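Print this page | E-mail this page

Workshop notebook, April

9:40. Started with the chamber organ from Frimpong. Gus Kapoor wants it ready for the choir rehearsals, so I left the two square pianos under the covers. Room temperature was steady since yesterday, I could begin with the tuning directly.

Pitch. The cantata by Pleditz is marked for 415, and the organ came to us a little above it. I took the A of the stopped flute first and moved the stoppers very slowly. Two of them are tight – the leather was replaced before by somebody with too thick material. I did not force them. Ratih Manurung will look at them with me, she has a better hand for leather than I have.

Temperament. Demetrius Crenshaw asked for something milder than quarter comma, because the second aria goes far into the flats. I set a sixth comma and played the first page of the aria with it. The A flat is now possible to hear without pain, but the long chord before the repeat is still sour. I wrote both versions on the card inside the lid, so he can choose when he comes with the singers.
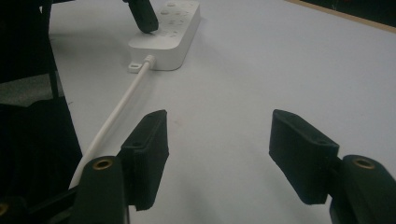

Gripper, both fingers open.

14:15. Wind pressure. The bellows hold well with few notes, but with full chords in the left hand the pitch sinks. I suspected the main trunk and put thin paper along the joints. There is a leak at the corner nearest to the blower, which can be closed with a strip of new leather and warm glue. Please do not use the white glue from the cupboard, it is impossible to open later.

Action. Tenor F sharp speaks late. The tracker is straight, the pallet spring is weak. Changed the spring, and now it is quick but a little heavier than its neighbors. Mortimer Whitfield played it for some minutes and did not complain, so I leave it.

Parts. Esperanza Pettigrew telephoned to Tivumitz for the felt. They send only from 300 grams, which is more than we need, but the square pianos will take the rest.

Still open:
– leather for the two stoppers
– leak at the trunk corner
– answer from Demetrius about the temperament
– bench is too high for the second player, ask Gus if he has another one

Print | E-mail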